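Augustina Aidoo
Tuesday, October 6, 2026

Spent the weekend on cables. Posting what I did, in order, in case it's useful to anyone with the same drawer I had.

The drawer is the bottom one in the hall unit. It had been the cable drawer since we moved to Laltdale and it had reached the point where it only opened if you pushed down on the contents with a ruler.

Step one was tipping the whole thing out on a bedsheet. A tabletop is too small and things roll off the back.

I pulled everything apart before deciding on anything. That took most of Saturday morning. If you try to sort while it's still knotted you end up keeping things just to avoid untangling them.

Total was 46 cables. I wrote the number on the back of an envelope and put it on the fridge so I'd stop buying more.

First pile was anything with a split jacket, a bent plug or bare wire showing. Those went straight into a bag for the electronics drop-off. Don't put them in the regular trash, and don't put them back in the drawer with tape on them, which I have done.

Second pile was cables with no device. I still had the charger for a Brorik camera I sold years ago. Also two long flat ones I can't identify. Ailsa Innes thinks they're for an old phone system. They went too.

What stayed was 25, and that still felt like a lot, but every one of them plugs into something in the house.

Now the bundling. I used to wrap them around my hand and elbow and that puts a twist in every turn. After a year or so the cable won't lie flat anymore.

Fold it back and forth instead, in loops about as long as your hand. Hold the middle, put one tie around the middle, done. You get a loop at each end and a narrow waist.

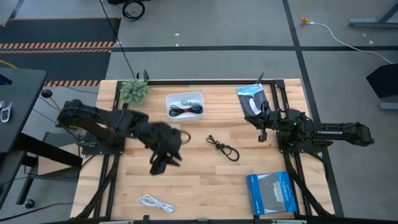 Tie should be snug but you should still be able to slide it a little with your thumb. If it leaves a dent in the cable it's too tight.

I like a tie in a bright color on a black cable. You can find the end of it without your glasses on.

Thick ones don't fold well. For anything like an extension cord I make big round loops and give it its own hook in the closet. I don't force it into a box.

Containers: shallow, and see-through or close to it. I had deep opaque ones from Laur before this and never once looked under the top layer. Two or three bundles per container is plenty for me.

Small curly cables can share with a big bundle. Lay the big one down first and put the small one beside it or just above, where it won't slide underneath.

I don't use lids. I bought them, they're in the closet. If I have to take a lid off I'll leave the cable on the counter — I know this from the last time I did this, in March.

Labels are masking tape and a marker, folded over near the plug like a little flag. Write the device, not the type of cable. "Printer" helps me. A connector name doesn't.

Someone asked about the Brisen divider trays. I tried one. The slots were too narrow for a folded bundle and I ended up cutting out every other divider. Fine for batteries.

Moved the plant off the hall unit while I was at it. It's a succulent and it had been dropping leaves into the drawer every time I opened it. It's by the kitchen window now.

Cost for the whole job was 30 dollars, mostly the containers. The ties came in a pack and I've got plenty left over if anyone local wants some.

Drop-off for the old ones is Thursday morning. After that I'm doing the drawer above it, which is takeout menus and keys.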